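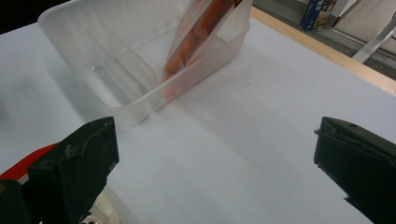
A snack bin is an open or lidded container used to keep individually packaged foods together in a cupboard, pantry, drawer or break room. It differs from a canister or cookie jar in that the food inside stays in its own wrapper, so the bin does not need to be airtight. Snack bins are usually rectangular and are most often made of plastic, although wire, wicker and cardboard versions are also common.

Terminology

The terms snack bin, snack box and pantry bin are used loosely and often for the same object. In retail catalogs, "bin" generally refers to a container without a lid and "box" to one sold with a lid. The word "caddy" is applied to divided containers with a handle. In offices and schools, the phrase "snack station" describes a shelf or counter holding several bins.

Design

Most snack bins have straight or slightly flared walls. Flared walls allow empty bins to be nested for storage, while straight walls make better use of shelf space. Rounded corners are easier to wipe clean. A thick or rolled rim stiffens the opening and gives the hand something to hold when the bin is pulled forward.

Clear and frosted plastics are preferred where several people share the same supply. Clear walls show the printing on the packages. Frosted walls soften it and pass only the general color and height of the contents, an effect that some households favor on open shelves. Opaque bins are normally labeled on the front.

Sizes vary by maker. The Platent range, sold mainly for kitchen shelving, is built around a bin 21 centimeters in length, with a double-length version for deep cupboards. Laxdal bins are shallower and are intended for drawers. Both ranges are sold without dividers.

Contents

The packages kept in snack bins fall into two main groups. Rigid packages, such as cartons and small boxes of candy or cookies, hold their shape and can be stood on edge in rows. Flexible packages, such as bags and sealed wrappers, settle into the available space and tend to slide beneath heavier items. Mixed bins are therefore often arranged with the cartons upright along one wall and the bags leaning against the opposite side.

Packages made partly or wholly of clear film allow the food to be identified without reading the label. This is useful with imported products, where the printing may be in a language that not every member of a household reads.

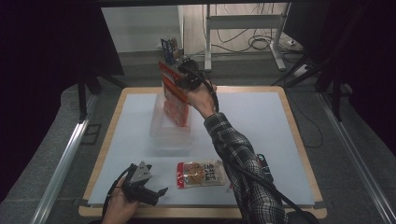

A red snack box above a clear plastic container. A packet with Japanese lettering lies on the table in front.

Filling and emptying

A bin may be filled on the shelf or at a table. Table filling is the usual practice when a bin is being sorted or cleaned, as it leaves space to lay packages flat and check their dates. Older stock is placed at the front or on top. Tall boxes are commonly put in first and taken out last, and bags are lowered in at a slant so that the seal is not creased against the rim.

Bins are emptied completely at intervals for cleaning. Crumbs and sugar collect in the corners and are removed with a damp cloth. Plastic bins should be dry before they are refilled – moisture trapped under a carton softens the board and may cause printed ink to mark the plastic.

Use in workplaces

Shared snack bins became a regular feature of small offices as single-serving packages grew cheaper. The Clultent office park in Brenov operates a central supply room from which 200 bins are stocked, and it issues 4,000 packages in a typical August. Bins there are assigned by floor and returned to the supply room for washing. Items containing nuts are kept in separate, marked bins.

Limitations

Snack bins offer little protection once a package has been opened. Crackers and other dry foods lose their crispness in an unlidded bin, and opened packages are normally moved to a sealed container or closed with a clip. Bins are also unsuited to chocolate in warm rooms.

See also

Bento box
Cookie jar
Food storage container
Pantry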